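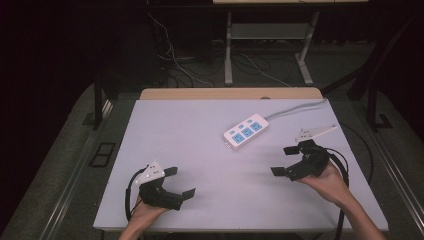 Bench notes, 4/8/26 | Filed under: Grippers | From the Eltum workshop newsletter

Every supplier of hand-held grippers will tell you that theirs feels natural. I have started to treat the word as a warning. A spoon feels natural. A pair of jaws with a cable out of the back feels like a pair of jaws with a cable out of the back, and the useful question is how long you can put up with it before your work gets sloppy.

We have been trying the Karneo pair against the older Rebane set that most of you have used at one time or another. The Karneo brochure talks about picking soft fruit and folding shirts. We gave them a power strip. It's a dull thing to handle and that suits me fine: stiff body, small switches, sockets in a row, and a mains cable that pulls the strip round whenever you think you have it where you want it. If a gripper makes you look clever with a foam cube, I'd still like to see what it does with one of these.

The tasks were the same for both sets. Turn the strip to face the other way. Press each switch on and off. Hold the strip with one gripper and put a plug in with the other. Each person got 18 goes per task, per set, with a break in the middle, and the order of the sets was swapped so that the second one didn't get all the benefit of practice. The whole lot, counting the July warm-up, came to 1,123 goes, and I've read the notes on every one of them so that you don't have to.

Turning the strip was easy with either set. I wouldn't read anything into it. The Karneo fingers are thick, and thick fingers are forgiving when all you need is to pinch something by its sides and swing it.

The switches were another matter. A blunt finger covers the switch you are aiming for and a good part of what's beside it, and several of us pressed the wrong one or caught the edge of a socket. People got better at it by tilting the whole wrist over and using a corner of the fingertip. That works, but it's the person doing the clever bit, and I'd be careful about giving the tool the credit. The Rebane set has narrower tips and had fewer wrong presses. It also slipped more when turning, so take your pick.

Plugging in was where tempers went. More than 90 goes were given up on, across the two sets, and the split between them was close enough that I won't name a winner. Gelarthorpe, who lent us the Karneo pair, would like me to say that theirs was "slightly ahead". It was ahead by less than the difference between one of us before lunch and the same person after it.
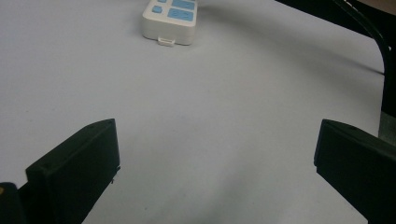 The strip from the gripper's own camera, with the jaws open and still well short of it.

My bigger grumble is with the camera. The brochure makes a lot of the view from the tool, and I can see the appeal: both fingertips and the thing you're going for, all in one picture. But look at how much of that picture is fingers and bare table. At this distance you only get the near end of the strip. Close in, the fingers were in the way of the very switch we wanted to see. We found ourselves going back to the overhead view to work out what had gone wrong, which rather spoils the claim that you can do without one.

Cables next. Both sets trail one from each hand and both get on your nerves. The Karneo ones are stiffer, and by the end of a long session I was holding my right arm oddly to stop the loop knocking against it. That will show up in anything you record – a habit of mine passed on as if it were part of the job.

So we're not buying yet. Gelarthorpe have agreed to leave the pair with us a little longer and to send 2 sets of slimmer fingers, and we'll run the switch task again with those before anyone signs anything. I've also asked for a softer cable and been told it is "being looked at".

If you want a turn, put your name on the sheet by the door. Please do the warm-up goes first, and write down the ones you give up on as well as the ones you finish. The July notes had some suspiciously good afternoons in them.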